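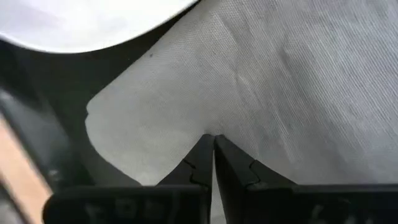 By Llinos Parry
Demonstration lead, Prevari
Last updated: February
49 shares | 7 comments

Teaching by hand: the questions we keep getting

What do you people do all day?

We do chores, by remote control, on a table that never gets any tidier. An operator moves a pair of handles, the arms copy the operator, and the whole business gets recorded so that a model can learn from it later. My mother believes I work in software and I have let her go on believing it.

Do I need to know how to code?

No. You need patience and decent eyesight. Our software, Jirgate, has a start button and a stop button, and the stop button is the one people forget.

Why so much fuss over paper towels?

Try picking one up with two stiff fingers and no feeling in either of them. A sheet of paper has no handle and no opinion about where it would like to be held. Pinch it somewhere in the middle and it folds toward your fingertips. Pinch it again and the folds go somewhere else. New operators tend to grab, panic and grab again, and the model will happily learn all three. Close slowly, wait a beat, then lift.

How many demonstrations does a task take?

For a simple pick and place, a few hundred will get you something to look at. Our cloth and paper set stands at 3,000 and I would still not trust it with my kitchen.
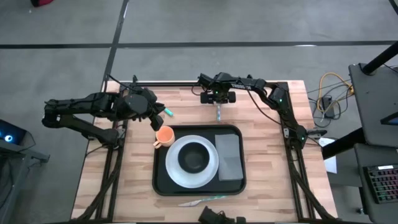
Table tasks are slower going, as there is more to knock over. A cup handle can point any way it likes, and a bowl on a plate is really two problems stacked up. We move things between takes on purpose. If the cup starts in the same spot every time, the robot learns the spot and never bothers with the cup.

Should I throw away the takes where I fumbled?

Depends on the fumble. If you missed, backed off and got it on the second try, keep it – the robot is going to miss too, and it may as well see what a recovery looks like. If you missed and said something unprintable while the arm waved about, bin it. There is a "discard" key for this. Mine is worn smooth.

Can I guide the arm directly instead of using the handles?

You can, and for a single arm it's often the quicker way to show a motion. We call it the Gough method, after a table we no longer have. The drawback is that your hands and sleeves end up in the recording, and the robot won't have those when its turn comes. For anything with two arms, use the remote setup.

How long is a shift?

Up to 4 hours, with breaks. After that your takes get sloppy and you start trying to pinch your sandwich.

Does it matter if I'm left-handed?

Less than you'd think. Left-handed operators do favor the left arm, which helps balance out everyone else.

My take looked perfect and got rejected. Why?

Usually you started moving before the recording did, or you parked the arms somewhere odd at the end. Check the note in Amau, our review tool. If the note just says "no," that was me, and you can come and argue. Mornings are better, after coffee.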